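4.2 Rehearsing the kitchen round

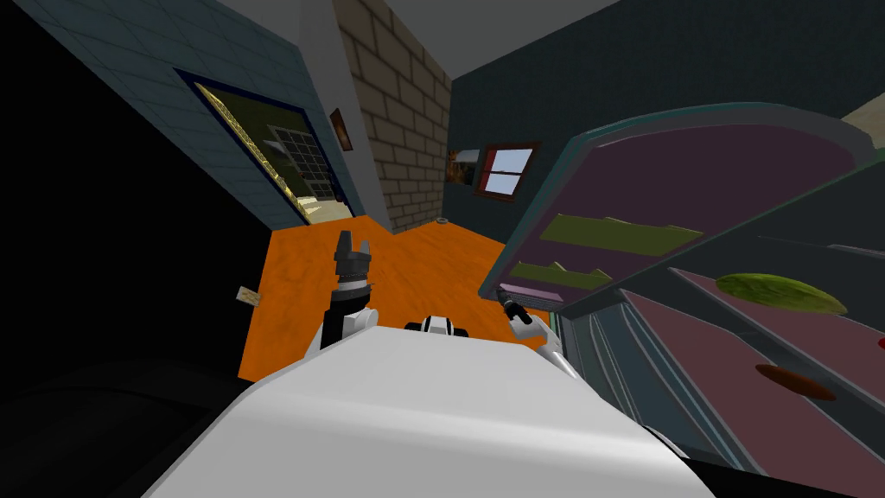

By the time we reached this stage of the study, the staff at Ullero had been talking about the fridge for a good while, and it seemed sensible to begin where they wished to begin. Ullero is a supported living service with a shared kitchen on each of its 7 corridors, and what people there call the kitchen round is the first job of the morning: somebody goes from one kitchen to the next, opens the fridge, takes out whatever has been left too long, moves forward whatever ought to be eaten soon, and makes a note for the person doing the shopping. It is nobody's favourite task, yet it holds a surprising amount of the day together, and we had not understood this when we wrote our first proposal.

The round was chosen for automation by the service's managers, who saw it as dull, repeatable and easy to fence off from the rest of the work. We rehearsed it in simulation before any talk of a machine on the corridors, using a two-armed robot model and a set of domestic rooms built by our partners at Druken. Figure 3 is taken from one of these rehearsals, with the robot at the open door of the appliance and food items on the shelves inside. The rooms were not meant as copies of the Ullero kitchens. They served as somewhere for the task to be tried, and, as things went on, as something for the staff to look at and argue with.

Figure 3. The simulated kitchen round, seen from behind and above the robot's upper body. Both grippers are clear of the food; the appliance door is open on the right.

We ran 221 rehearsals in all and showed a selection to the care workers in small groups over tea, usually at the change of shift, when there were enough people about to make a conversation of it. We had prepared questions on speed and on trust, and we did ask them, but the talk went elsewhere almost at once. What people wanted to discuss was the door. Several of them explained to us, very patiently, that you do not simply open a resident's fridge. You say good morning first. You ask how they slept, and you find out from the answer whether today is a day for mentioning the yoghurt that has gone over, or a day for leaving it until after lunch. One worker told us that she could tell more from a shelf than from the handover book, and the others in her group agreed with her warmly and at some length. A shelf that has not changed since yesterday means a supper not eaten. Two of everything may mean that a visitor is expected, or that somebody has forgotten going to the shop.

None of this appears in the task as we had first written it down. Our description had the steps one would expect (approach, open, find, grasp, place, close) and gave all of its attention to the arms. We had treated the items on the shelves as things to be recognised and moved. To the staff they were closer to a letter left out for them to read, and it mattered a good deal to them who did the reading. The point has been made about other kinds of domestic and care work, and we make no claim to have discovered it, but we would like to record how quickly it came up and how little prompting it needed.

It would be wrong to suggest that the staff were against the machine. The early shift at Ullero is staffed by two workers, and on most mornings both of them are wanted somewhere else by the time the third kitchen has been reached. People spoke with real feeling about rushing, and about the rounds that were ticked off without being done properly. Bending to the lower shelves came up often as well, particularly among those who had been in the job longest and whose backs and knees had opinions of their own. Many could picture a robot doing the heavy and awkward end of the job quite happily. They wanted it to wipe the shelves down, bring the crates up from the delivery door and hold the fridge open while a resident took their time choosing, and they wanted the looking and the chatting to stay with them.

This led us to divide the round in a different way. In the version we carried into the second set of rehearsals, which we came to call the Bhutto arrangement after the corridor whose staff proposed it, the worker arrives first and decides what is to be done, and the robot is sent for afterwards if it is needed. It removes nothing that a person has not pointed out to it. The managers were a little disappointed by this, as the saving in staff time is plainly smaller than the one they had hoped for, and we think it fair to say so here. Against that, the workers who tried planning a morning around it on paper found that they could keep their visits to residents at the length they thought proper, and they asked us whether the same division could be used for the laundry.

There was some worry, too, about records. The rehearsal software keeps a note of every item handled, and Druken supplied us with nearly 3,000 such entries in June. We had been rather pleased with them. The staff were less so when they saw a printed page, as it looked to them like a list of what a person eats and when, kept by something that could not be asked to be discreet. The older practice is for such matters to be mentioned aloud at handover and then allowed to fade. After a long discussion we agreed that in any trial the entries would be wiped at the end of each shift, with the worker free to write up whatever they judged worth keeping. The same rule has since been taken up in the Histance protocol, described in section 5, where it applies to medicines cupboards as well as to food.

Two limits of this part of the study should be borne in mind. The rehearsals involved no residents, whose views on having their fridges opened by anybody at all were gathered separately and are reported in section 4.3.

The second is that the staff were responding to a simulated robot in rooms that were tidier than their own, and several of them remarked that they would want to see it manage a full fridge the day after a birthday.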